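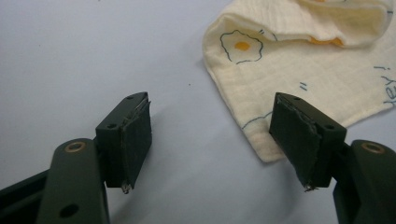 Figure 3. Two dark green gripper fingers above a white surface, with a cream-colored cloth at upper right.

4.2 What players told us about small tournaments

I went into the Fendport interviews thinking prize money would come up first, and I was wrong about that. We talked to 17 players who had entered at least one amateur fighting-game bracket in Eltham, and most of them wanted to talk about the schedule (at length, and with some heat!). One player had waited up to 80 minutes between two matches and said her hands had gone stiff by the time her name was called. Another just went home before his second match and took the loss.

Dalva Brito and I coded the transcripts separately and then sat down to compare. We agreed on nearly everything except the "fairness" label, which she used for seeding complaints and I had been using for lag as well. We ended up splitting it in two, and the counts in Table 2 use the split version. Fulvio Sorrentino read the borderline passages and broke the ties, mostly in Dalva's favor, I should add.

Seeding matters more in these events than I would have guessed. Xavier, the bracket software most of the organizers use, seeds by past results, so a newcomer tends to meet a strong player right away and is out before lunch. Ten of our players brought this up on their own, before we got to that part of the question list. A few liked it, though – they said getting beaten badly by somebody good was the reason they signed up.

We also pulled 1,312 match records from the Tunum league archive to see whether first-time entrants came back for another event. I'd be careful with that number, as people change their handles all the time and we could only link the ones who kept the same name. Iñaki Cordero is working on a better way to match accounts, and the April season should give him cleaner records to try it on. The return rates, with and without the doubtful matches, are in Section 4.3.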